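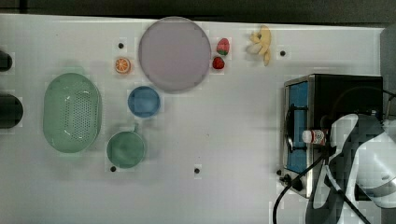 Tip 239: Cleaning and Storing Play Kitchen Pieces

Posted Apr 18, 2020 in Kids' Rooms

Play food and toy dishes get handled more than almost anything else in the toy box. They go in mouths, under the couch, out to the sandbox and into the bath. Most of them are easy to clean if you sort by material first, so start there.

Sort before you wash

Make piles on a table or on a towel on the floor. Hard plastic goes in one pile, hollow pieces with a hole or a seam in another, then wood, then felt and cloth. Anything with a battery gets set off by itself. Pull out broken pieces now, while you have everything in front of you. A plastic cup with a cracked rim can pinch a finger, and glue on a rim doesn't last.

Check small pieces too. If there is a child under three in the house, anything that fits inside a toilet paper tube should be kept somewhere else. Loose grapes and peas are the usual ones.

Hard plastic plates, cups and pans

A sink of warm water with a squirt of dish soap does most of it. Let everything soak for ten minutes and go around the rims and handles with an old toothbrush. Rinse and set on a towel.

The top rack of the dishwasher is fine for solid, thick plastic if the maker says so. Put small things in a mesh laundry bag with a zipper and clip the bag to the rack. Skip the heated dry. I lost a set of Kokau saucers that way – they came out shaped like potato chips.

Toy strainers take longer. Push the toothbrush bristles through the holes from the back side, then hold the piece up to a window to see what you missed. Play dough should be left to dry out completely before you go after it. Once it's hard, a toothpick clears each hole, and the crumbs can be shaken into the trash. Wet play dough only smears.

Hollow play food

Squeezable fruit and vegetables trap water. If you have ever seen black flecks come out of a bath duck, it's the same problem. Don't soak these. Wipe them with a soapy cloth, then with a cloth wrung out in plain water. If water has already gotten inside, squeeze out as much as you can and stand the piece hole down on a rack for a couple of days. Throw out any piece with mold in it.

You can seal the hole on a new piece with a dot of hot glue. Do it before the first wash.

Wood

Never soak wood. Use a damp cloth with a drop of soap, wipe again with a clean damp cloth, and dry right away with a towel. Leave the pieces out overnight before they go in a closed bin. If the wood looks chalky, rub in a little food grade mineral oil and buff it off the next day. Painted wood doesn't need oil.

The hook and loop dots on cut-apart food fill up with lint. A fine comb or a strip of packing tape gets it out. When a dot falls off, scrape away the old glue with a butter knife before sticking on a new one, or the new one will be off by supper.

Felt and cloth

Spot clean with cool water and a little soap, press in a towel, and dry flat. Felt pizza and sandwich layers can be freshened with a fabric shaver if you go lightly. Don't put felt in the dryer. Cotton aprons and mitts can go in with the regular wash.

Stickers, crayon and marker

Sticker glue: rub in cooking oil, wait fifteen minutes, wipe, wash with soap.
Crayon: baking soda on a damp cloth.
Washable marker: soap and water.
Permanent marker on plastic: rubbing alcohol on a cotton ball. Try the underside first. It can take the color off cheap plastic, and it will take printing off any plastic.
Old tape: warm it with a hair dryer and peel slowly.

Storage that gets used

Deep toy chests are bad for small things. Everything ends up at the bottom, and the whole chest gets dumped to find one spoon. Shallow bins work better. I use the six-inch Skadon bins without the lids, one for food and one for dishes, and a dish drainer on the shelf for plates. A shoe organizer on the back of a door holds utensils and small fruit. Tronano makes a narrow one that fits a closet door.

Label the bins with a drawing or a cutout from the box the toys came in. Kids who can't read yet will still use it.

If you have too much out, put half in the closet and swap it every month or so. We did this last July when the heat kept us indoors, and the old things coming back out got as much play as anything new.

Mixing sets

Sets don't need to stay together. Pale green and lavender from one box will sit fine next to whatever came from your sister's house. Keep what gets played with and pass the rest along. Day cares will often take clean hard plastic, but call first. Many won't take cloth or used wood.

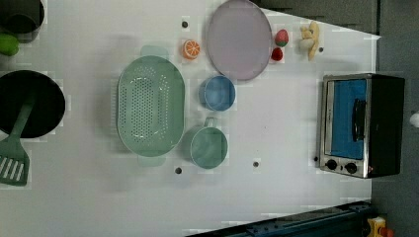 One reader wrote in to say that she skips the towel and dries everything in a salad spinner, a handful at a time, and that her kids fight over who gets to pump it. She also keeps a second strainer – a real one, from the thrift store – just for rinsing the small pieces so they don't go down the drain. I tried the spinner. It works well for cups and spoons. Plates don't fit.

How often

Once a month is plenty in a normal house. Wash after a cold or a stomach bug has gone through, and after a big playdate if you feel like it. For sick days, soap and water come first, then whatever disinfectant you use on kitchen counters, following the label for how long it stays wet. Rinse anything that will go in a mouth.

Keep the toothbrush with the toys in a zip bag and mark the handle with nail polish. Ours was put back in the bathroom twice before I did that.

Filed under: toys, plastic, small storage
Next: getting candle wax out of a tablecloth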